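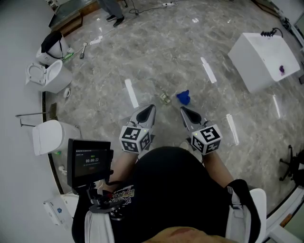 Have you ever tried to explain to somebody how to pick up a sock? I tried last Thursday and I was terrible at it! I said "just grab it," and then I thought – grab it where? How hard? From the top or the side? Your hands know all of this already, so you never have to put it into words. Robots don't get that head start.

My job at Tralura is helping robots learn, and the way we do it is by showing them. Lots and lots of showing. A person holds a gripper in each hand (a gripper is a robot's version of a hand) and does an ordinary chore with it, like picking up a cloth. Each time we do a chore from start to finish, we save it. We call that one example.

## Where do we do it?

We like rooms with real stuff in them. A robot that has only ever seen an empty table would get very confused in your house! So we've gone looking for toilets, trash bins, tables and stairs.
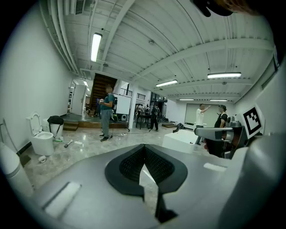
*The view from a gripper: a toilet with its lid up, a trash bin, and people busy all over the room.*

Do you see the square with the black-and-white pattern? It's a marker. A computer can spot a pattern like that very easily, and it helps the computer figure out where the gripper is and which way it's tilted. I think they look like tiny crossword puzzles.

## How many examples does it take?

For our cloth project, which we named Dutdale, we wanted 3,000 examples. So far we have 1,550. Yes, my arms get tired, and yes, we take snack breaks!
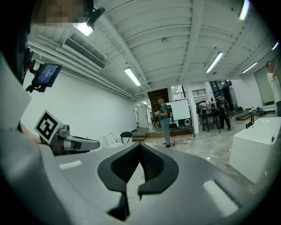 A learning system is a computer program that gets better by looking at examples. It hunts for things that stay the same every time and things that change. Say you want it to learn what a bathtub is. The white one here has black faucets at the corner, but yours might have silver ones, or be blue, or be full of toys. If we only ever showed it this tub, it might decide that every tub needs black faucets. So we mix things up as much as we can.

## Try it at home

Get a friend and a pair of kitchen tongs. Put a washcloth on the floor and pick it up with the tongs 30 times, and squash it into a new shape each time. Your friend writes down where you grabbed it. Then swap! Look at your lists together and see if you both like the same spots – I always go for the corners.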